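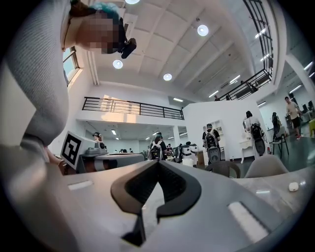 Do I need a 3D printer to build the Ketby grippers?

You need the use of one for a long evening. The printed parts for a pair take 18 hours on the shop machine at Davomitz, which is slow and sulks in February.

Ketby: a pair of hand-held grippers, built in a shared workshop

Ketby is the hardware half of a project whose software half is called Prudness, for reasons that seemed good at the time. You squeeze, the fingers close, and the log tells you later how badly you did it. The repo holds the print files, the wiring notes, the marker sheets and 200 logged grasps.

Parts

Gray filament, black rubber for the finger pads, printed markers, springs. The springs came from a drawer labeled Marciniak. Any spring that returns the fingers without a fight will do.
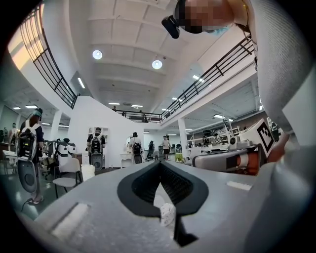

Glue the pads before you fit the fingers to the body. I have done it in the other order 3 times and can report no improvement. Leave the glue overnight, then trim the rubber flush with a fresh blade.

Markers go on last. Print them at full scale on matte paper, because glossy paper catches every ceiling light in the building. If your printer offers to "fit to page," decline.

The data

Each grasp is one folder with a log and a notes file. The notes were typed by whoever was holding the gripper and vary from thorough to "ok." Light snacks are well covered. Heavy things are not, as the version 3 trigger flexes. Version 4 flexes less and creaks more.

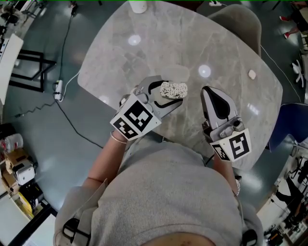

Folders ending in _x are grasps where the item got crushed. Keep them in if you are training anything; they are the most instructive part of the set and a fair record of my trigger finger.

Known problems

The left trigger return is lazy.
The calibration script assumes you ran it twice.
Crumbs.

Maintainer: Miłosz Ziółkowski. Patches welcome, spring drawers especially.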